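Handout 2: homing the two-arm cell

Before you load any task in the Inia scene, park both arms — grippers up, fingers open, one each side of the table. I do it every single time!

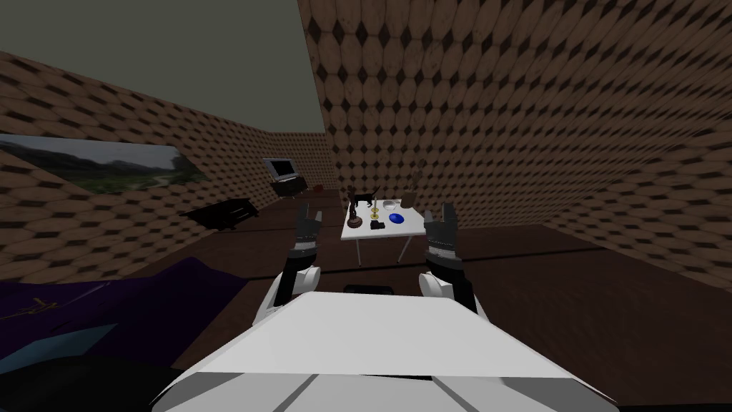
Prantl asked whether homing could wait until after the objects load. It can't, I've knocked over too many candlesticks that way.

Next, set joint speed to 8 percent and check both arms sit level.

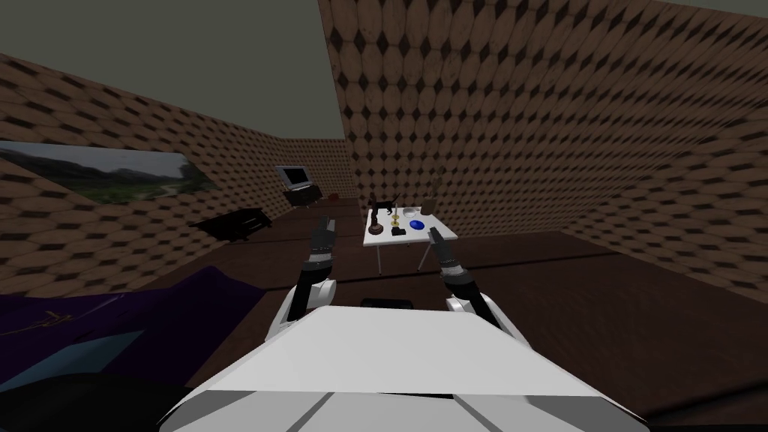
Clearing a stuck arm

Reset, wait 90 seconds, home again.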